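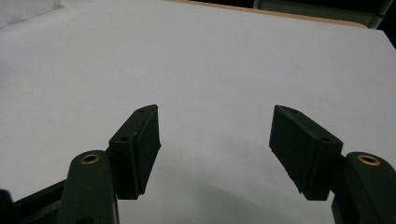
4.3 Cross-sensitivity and the limits of the field data

The claim made most often for fiber Bragg grating sensors is that strain and temperature can be pulled apart with a second, unstrained grating placed next to the first. We are less sure of this than we were when the project began. The method works well on a bench, where both gratings sit in the same air and the operator can wait for the readings to settle. On the Marier footbridge neither condition held for long.

Of the 1549 paired readings logged there between November and the spring thaw, 411 had to be set aside before any analysis. In most of these the reference grating lagged the strained one by several minutes, long enough for a passing cloud to show up as a load on the deck. Earlier reports on similar installations (Lumbantobing and Hedegaard, and the two Trolo studies discussed in Section 2) do not say how many readings were dropped or on what grounds. Without those numbers it is hard to know what their reported accuracy means. A sensor that agrees with the model whenever the disagreeing points are removed has not been tested.

Figure 3. Wavelength shift against deck temperature for the Marier span, strained grating (solid line) and reference grating (dashed line). Excluded readings are plotted as open circles.

Figure 3 keeps the excluded readings in view for that reason. They are not scattered evenly. They bunch in the two hours after sunrise, when the south rail warms faster than the deck, and again in late afternoon. If the fault were random noise in the interrogator we would expect no such pattern. The simplest reading is that the reference grating was measuring the temperature of its own housing.

Sutanto's correction, which fits a time constant to the housing and shifts the reference signal to match, brought 800 of the retained readings closer to the strain gauge values. It made the rest worse. We tried three time constants and could not find one that served both the morning and the afternoon data. A different constant for each part of the day would have improved the fit, but we had no physical basis for choosing where one should end and the next begin, and so we did not use one.

The adhesive is a further problem. Zulkifli Lumbantobing has argued that creep in the bond line can be ignored below 600 microstrain. Our loads stayed under that figure throughout, yet the zero point still drifted over the winter, always in the same direction. Moisture in the adhesive would explain it. So would a slow change in the grating itself, and our setup cannot tell the two apart. The Flinon laboratory tests that are usually cited to rule out the second cause ran for nine days at a constant temperature.

None of this shows that the two-grating method is unsound. It does suggest that the accuracy quoted for outdoor use has been carried over from indoor work with little checking. Until housing lag is measured at each site, we would treat any strain value taken within two hours of sunrise as doubtful.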